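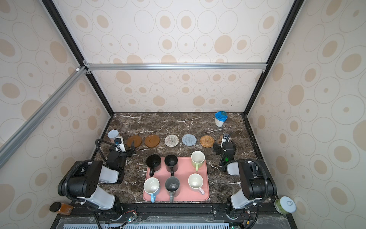

Attachment 1: mug tray and coaster row on the marble top, oval wallpaper behind

Ticket: Mugs sticking to coasters, tray too tight
Area: Coffee station, Protari second floor
Opened by: Seema Shukla
Assigned to: I-hsuan Tsai
Opened: 12 May 2022
Status: Closed, one follow-up

Reported problem
When people pick up a mug, the coaster comes up with it and then drops on the marble. One of the shiny orange-brown ones now has a chip on the underside. Also, the pink tray is hard to unload with six mugs in it because the handles catch on each other. Photo attached.

Tsai, first reply
Which coasters stick? There are five different ones in the photo. I need to know if it is all of them or only the two orange-brown ones.

Shukla
Mostly the two orange-brown ones. The light blue woven one did it once with a full mug. I have not seen it with the rattan one or the white and beige one.

Tsai
Checked at the station. Put a mug with a damp base on each coaster, waited 11 minutes, lifted straight up.
Orange-brown, flat: sticks, came up with the mug.
Orange-brown, raised rim: sticks, dropped after a second.
White and beige woven: no.
Light blue woven: no. Repeated with a full mug, still no.
Rattan: no.
The glossy surface holds a ring of water and the mug seals to it. Washed both in warm water and dish soap to rule out old sugar. Same result when the mug base was damp, no sticking when it was dry.

Tried next: felt dots on top of the flat one, from the Grideck pack of 100 in the supply closet. Mug no longer sticks but it wobbles. Took the dots off again.

Shukla
Can we just replace those two?

Tsai
Yes. Ordered two woven ones from Mirkesen, same type as the light blue. The chipped one goes in the trash when they arrive. The other is fine for dry things, so I will leave it by the sugar.

On the tray: the mugs fit in two rows of three, but only if the handles are kept out of each other's way. The two black mugs in the back row have their handles toward the front, and that works if you lift the front row first. Four mugs to a tray would be easier. The Fuchs tray in the cabinet is 40 cm long and takes six with space left over.

Shukla
Let's use the Fuchs tray then. The pink one can hold spoons and napkins.

Tsai
Swapped. New coasters came and are out on the marble. Repeated the damp mug test on both, neither one stuck.

Follow-up: the lid on the white container with the blue lid was not snapped down in the photo. Please press it shut after use. Left a note at the station.

Closed.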